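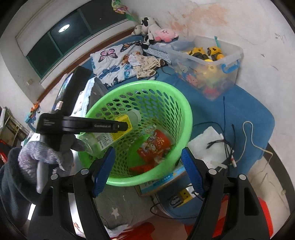
A clear container is held in one gripper over the laundry basket while the second gripper stays open. Photo: Clestside

CLESTSIDE PAUSES SULLINE TIDYING ROBOT AFTER LEFT-RIGHT MIX-UP

Robot let go with the wrong hand; no injuries, one wet rug

FENSTEAD, 24/02/2022 -- Clestside has paused all home trials of Sulline, its two-armed tidying robot, after the machine confused its left hand with its right during a test at the company's Fenstead site. The robot was carrying a full bottle of fabric softener at the time. It stopped 32 inches short of the basket, opened the hand with the bottle in it, and then carefully lowered the empty hand into the basket and opened that one too.

It then reported the task as complete.

The two arms touched while pulling back, and a test operator pressed the stop button. The robot stopped, which the company is pleased to say is what the button is for. Neither arm was damaged. The rug has been cleaned twice and still smells like a mountain meadow.

"We have watched the video many times, and what bothers us most is how sure of itself it looks," said Arash Golestani, head of engineering at Clestside. "A heavier object, or a person sitting closer, and I would be giving you a very different quote."

What went wrong

Sulline learns household jobs from recordings of people doing them with a pair of hand-held grippers: picking things up from beds, filling baskets, clearing the sort of small stuff that collects in a family home. The grippers have to be assigned as left and right in Clestside's recording software before each session. An update to that software allowed the assignment to flip if one gripper was switched off and on again in the middle of a session, for instance to change a battery.

The grippers themselves worked properly. The fault was in software that Clestside wrote, tested and, in an internal memo the company would now like back, described as "boring in the best way."

A review of 900 recordings found 169 in which the two sides had been swapped. All of them passed the automatic checks. The checks confirmed that each recording had a left hand and a right hand and did not ask which was which.
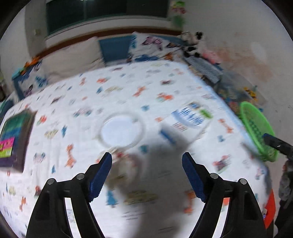 Gripper jaws open above a giraffe-print sheet, with a white package ahead. Photo: Clestside

Most of the swapped recordings did little harm, as plenty of tidying can be done with either hand. Trouble came in jobs where one hand holds an object and the other waits its turn. There the robot had been taught, with some thoroughness, to release whatever it was still carrying.

"I flagged the odd handovers and was told the robot was developing a style," said Zdislava Štěpánek, who leads recording sessions for the project. "I have asked for that email to be framed."

What happens next

Clestside has taken the following steps:

All Sulline units in home trials have been switched off. Households have been contacted and should not turn them back on.

The 169 swapped recordings have been removed from training. They will be recorded again from scratch.

Recording software now stops the session if either gripper loses power. The operator must close each gripper in turn, left first, before work can resume.

The robot will no longer open a hand that is carrying something unless that hand is over its target. Engineers agree this could have been in there from the start.

The release rule will be tested in 1,000 supervised drops at Fenstead using empty bottles. Taşdemir, an outside testing firm, will run the trials and decide whether the robot passes. Clestside will publish the Taşdemir report in full, including any parts it does not enjoy.

"They sent us a robot, a basket and a very long apology," said Corentin Boyer, test manager at Taşdemir. "We have started with the robot."

Home trials will restart in July at the earliest. Families in the program will keep their place and will not be charged for the months their robot spends standing in a corner.

Trial households that noticed Sulline dropping items early, or reaching across itself, are asked to report it even if nothing broke. Reports can be made to Hicham Ezzat in customer safety at Clestside. Press questions should go to Chibuzor Jibrin in the Fenstead office, who has the video and will send it on request.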